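Two months of collecting demonstrations

I've been meaning to write up what I did in the spring, mostly so I stop answering the same emails. A few people asked after my last post how the collecting is done, what it costs in time, and whether it's worth doing at home. I can answer the first two.

The project is called Munent. It's a small thing, just me and a rented room in Rosiddale with a table in it. The goal is to get an arm to tidy a table: pick up the thing, put it where it goes, leave the table clear. The arm learns from recordings of a person doing it with a hand-held gripper. I hold the gripper, the camera on it sees what the fingers see, and I do the task over and over. The arm isn't needed for any of this part. Mine was in its box until May.

I set a target of 4000 recordings before training anything serious. That number came from reading other people's write-ups and picking something in the middle. I trained once early, on the first 500, to check that the pipeline worked from end to end. The policy it gave me could drift toward an object and close near it. It couldn't let go. It would hold the object over the tray and sit there. When I went back through the recordings I saw that I had been stopping each one too early. As soon as the object touched the tray I pressed the button, so there was hardly any opening of the fingers in the data and nothing at all of what comes after.

So the rule changed. Every recording now runs on past the release, through backing away, and ends with the gripper held still over the table with the fingers open. I count to two in my head before I press stop. It adds a few seconds to each one and I resented it for a week, and then it was just how I did it.

A session for me is 200 recordings. I tried longer ones and the quality fell off badly toward the end. My wrist gets tired and I start taking short cuts, dragging things instead of lifting them, coming in from the same side every time. I start at 9 in the morning and I'm usually finished by lunch, with a break in the middle to look at a handful of what I've recorded. The break is worth more than I expected. One morning I had smudged the lens with my thumb and would have lost the whole session if I hadn't looked.

Things I vary on purpose: where the object starts, which way it's turned, where the tray is, how high the gripper is when I begin, whether the blinds are up. Things I gave up trying to vary: the table. I had a plan to cover it with different cloths and I bought the cloths. They bunch up under the fingers when you go in low, and then you're recording yourself fighting with fabric. The cloths are in a drawer. I'd like to come back to it with something stiff, maybe sheets of card, but that's for later.

The light matters more than I wanted it to. In the mornings it comes in low and puts a shine on the table, and the shine moves as the gripper moves. I worried about this and spent an evening trying to get rid of it. Then I decided the arm is going to be working in the same room with the same windows, so the shine can stay in. If I were going to run it somewhere else I'd think harder.

For sorting I use two tools. Flodo takes the raw recordings off the card, cuts them at the button presses, and throws out anything under a length you set. It's dull and it works. Munshi is the labeling one. It plays each recording at a higher speed and you tag it as keep, drop or look again. I have more complaints about Munshi. It forgets your place if the laptop sleeps, and the keyboard shortcuts for keep and drop are next to each other, which has cost me some good recordings. I ended up swapping the keys with a little script. If anyone wants it, write to me — it's a dozen lines and not pretty.

What I drop: anything where I fumbled and then fixed it by pushing with the side of a finger. Anything where my sleeve gets into view. Anything where I hesitated for a long time with no visible reason, since the arm will learn to hesitate too. What I keep, which some people would drop: a missed grasp followed by a clean second try. I want those in. The early policy had no idea what to do after a miss. It would carry its empty fingers all the way over to the tray and open them, very politely, over nothing.

I also record some where there's nothing to do at all. The table is clear, the fingers are open, and I hold the gripper there or move it slowly over the surface and do nothing else. It feels silly while you're doing it. But a policy that has only ever seen tables with something on them will reach for a reflection or a dark patch in the grain. Mine did. After I mixed these in, it got better at staying put, though I changed two other things the same week, so I can't swear to the cause.

As for time, the recording is the smaller part. Sorting takes me longer than collecting does, and charging, copying and renaming take longer than either if you let them. I now copy everything off at the end of each session before I leave the room, even when I'm hungry. I did skip it once and recorded over part of a morning.

The other thing people ask is how close the hand-held fingers have to be to the ones on the arm. Mine are the same part, screwed on the same way, and I'd recommend that to anybody starting out. I did a short run with a softer set and the recordings didn't mix well with the rest. For the clear-table recordings I keep the fingers as wide as they go, so that they match how the arm waits between jobs.

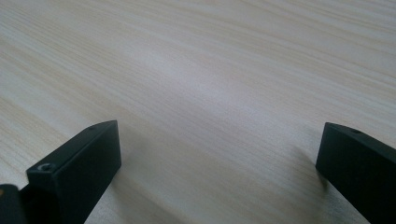

The second training run starts once the last batch has been through Munshi. I still have one session to sort, and I want to go back over the ones tagged look again, which I've been putting off. I'll post the settings when I have them.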